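The grip comes before the lift

2018-08-27

For most of the past two years the written rules on robot handling at Costesmont fitted on one side of paper, and most of that paper was about doors and stop buttons. The new house standard, which came into force in April, runs to 48 clauses. It was drawn up with Helent, a small firm that writes procedures for workshops, and more than half of it deals with what the fingers of a robot are allowed to do.

The reason is in the incident log. Of 491 entries, 232 concerned an object that was held badly. Very few concerned a person. The old rules had covered the second kind of trouble well and hardly touched the first.

Clause 11 is the one that staff quote most. A bottle or similar container must be held by its narrowest firm part, with both fingers touching before any weight is taken. On a bottle with a threaded neck, that means the neck. Padded fingers are preferred, and the padding has to be checked at the start of each shift for tears and flat spots. Marks on the object are written down before the work starts, so that an old dent doesn't get put down to the robot.

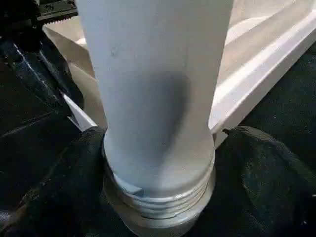 Large things and thin legs

Furniture gets a section to itself. A table weighs far more than a bottle, but the larger problem is that it can be held by one leg while the other three do something else. The standard asks the operator to name the point of contact first, then the direction of the push, and to say both out loud if anyone else is in the room.

It also covers what lies underneath. Sheeting on the floor is allowed, and on hard tiles it is often sensible, but folds can catch a foot or a leg. Operators are told to look at the sheet again after every move. Cables from the arm must have enough slack to follow the wrist through its full reach, and small electrical units on the floor are to be kept out of the walking route.

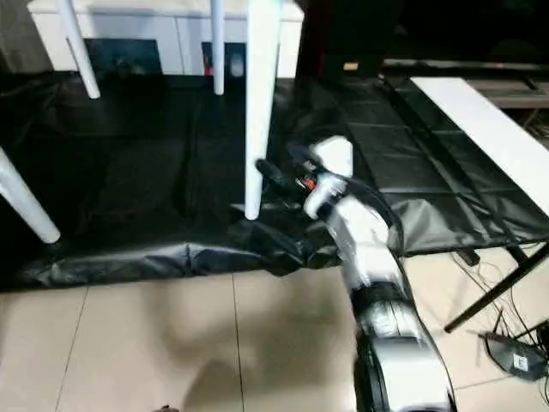 Rusu thinks the furniture section is too cautious, and would drop the spoken check for anyone who has done the job for a year. People stop hearing themselves say it, is the complaint, and a rule that gets mumbled might as well be left out.

Costesmont has kept it for now. The same check is used at Skunisham, where the standard has been on trial since the spring, and the crews there asked for it to stay. They did ask for shorter forms – the first version took longer to fill in than some of the jobs it described – and a one-page sheet has replaced it.

The next review will look at clause 30, on handing objects from a robot to a person. The present wording says only that the person must be ready.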